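To: Findton Robotics Users list
From: Érica Rangel
Date: 1/4/22
Subject: Re: Gripper fails to hold position above open vessels

Abrehet Alemayehu wrote:

> Members are asked to report any case in which the
> gripper has moved downward after a hold command.
> Please give the software release and the action taken
> by the operator. Reports of near misses are welcome.

Dear colleagues,

I write in answer to the request quoted above. The Brukier laboratory has recorded 2 such events on its tabletop cell, both under release 341 of the Ivus controller. In each case the arm had been told to stop above a bowl and wait. The status panel showed "holding" throughout, while the gripper continued to sink until the operator pressed the stop button. No person was hurt. In the second event the rim of the bowl was struck and the wrist had to be realigned.

The task concerned is the table-clearing routine, in which the fingers are brought down over a small white bowl with other tableware and baskets standing close by.

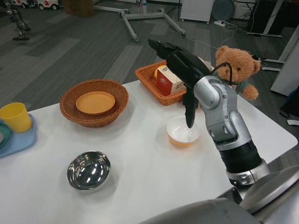

Abrehet Alemayehu has since replied to me that the Findton cell showed the same fault under the same release, and that going back to the earlier one did not cure it. The advice from Findton is that the wrist brake should be checked before any further change is made to the software.

We have accepted that advice. The brake was tested under load and slipped at 93 per cent of its rated value. A replacement has been ordered from Tesfamariam and is expected in August. Until it has been fitted, the following rules apply at Brukier:

The arm shall not be left in a hold for longer than 5 seconds.
The operator shall keep one hand at the stop button during every approach.
No one shall reach beneath the gripper while the motors are powered, whatever the status panel shows.

Log files for both events may be had from me on request. I should be glad to hear from any member whose wrist brake has passed the load test and whose arm has nonetheless moved during a hold.

Yours faithfully,
Érica Rangel
Brukier Laboratory

Findton Robotics Users list | Contact the list owner | Copyright the contributors | Back to top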